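1/13/21

Six pages of the ruling read before breakfast and the rest on the bus, which is no way to read a ruling. Judge Mathebula has thrown out the county's permit rule for sidewalk gatherings. The rule is gone, or "enjoined," which Lorena says is different and I should stop telling people it's gone. Fine. It is enjoined.

The rule said any group of 8 or more had to apply ahead of time, pay a fee of $84, and wait for a yes from the clerk's office. No deadline for the clerk to say yes or no. That was the part the judge went after hardest, and I'll admit she did it well. A right you have to wait on forever, she wrote, is a right the clerk owns. I copied that onto the back of my hand in the courthouse hallway and then washed it off by accident.

Everyone at the office was thrilled. Gerrit sent a message to the whole list with the word VICTORY in it. I have seen three of his victories up close and I'm still waiting to meet somebody who got anything out of one. The county has thirty days to appeal and it will appeal, because it always does, and the lawyers it hires bill by the hour. Meanwhile the people who got tickets in August still have tickets. I asked about that twice. The first time I was told it was a good question. The second time I was told it was a separate matter.

The opinion runs long for what it decides. By my reading only 4 pages deal with the question of whether the fee is legal at all, and those pages end up saying she doesn't need to reach it. So the $84 could come right back in a new rule with a deadline stapled to it. I said so at lunch and Tanvir looked at me like I'd kicked a dog.

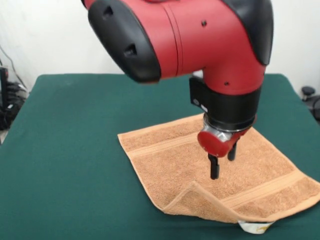 Boris Leka wrote back to me around three, and he didn't agree with any of it. You're reading it like a loser's brief, he said. She left the fee alone so the appeals court would have less to chew on, and a narrow order is one that lives. Give her some credit for knowing the building she works in. He added that he'd been through the August tickets himself and thought most of them would fall over once someone bothered to file a motion.

Maybe. "Once someone bothers" is carrying a lot of weight there. I notice he didn't offer. I also notice that I didn't, and I have the forms in a folder on my desk, so I'd better be careful who I get snippy with.

What bugs me about the narrow order theory is that it can't be wrong. If the order survives, it was wise to keep it small. If it gets reversed, well, at least it was small and we didn't lose much. I would like to hear one time, ahead of the fact, what it would look like if the judge had simply ducked.

Went back over the county's filing tonight. They claim 383 permits granted since the rule began and not one turned down. Their lawyer was very proud of this. The judge gave it one line, and I think she should have given it ten, since the filing never says how many people applied and then heard nothing. You can't be turned down by a clerk who doesn't answer. Lorena thinks the number was never asked for. If that's so then our side missed it too, and that includes me, because I read the draft in the fall and had nothing to say except that there was a comma out of place.

Called my mother. She wanted to know if this means the Saturday people can stand outside the post office again. I said yes, for now. She said "for now" is what I say about everything.

Need to find out tomorrow who is keeping the list of tickets, if there is a list. Also return Gerrit's binder. Also the bus pass runs out Friday.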